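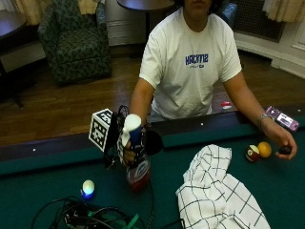

3.2 Table and surrounds

Figure 2. Green-felt table used in the Dirndale sessions, with a crumpled cloth lying on the felt, a spray bottle at the person's right hand and two balls near the left hand.

The table at Dirndale is covered in green felt and bordered by a wooden rail with white diamond sights (Figure 2). The floor beyond it is parquet. Seating was left in its ordinary position, and the curtains and radiator cover were not moved between sessions.

Clearing and wiping were coded as separate activities from play. An episode began when a hand first touched an item on the felt or rail and ended when both hands had left the table. Under this rule the Dirndale room gave 1532 episodes, of which 1319 were kept; the remainder were shorter than the minimum length set in Section 2.

Balls were coded by colour and by pattern, so that a solid yellow ball and a maroon-and-white striped ball fall into different classes. Cloths were coded as folded, flat or crumpled. Personal items resting on the rail were given a single class, following the Druta scheme, and were not analysed further.

The Cáceres room was coded in the same manner in February. It supplied 34 episodes in which a cloth and a spray bottle were both handled, against 28 at Cirnow. Agreement between coders is reported in Section 4.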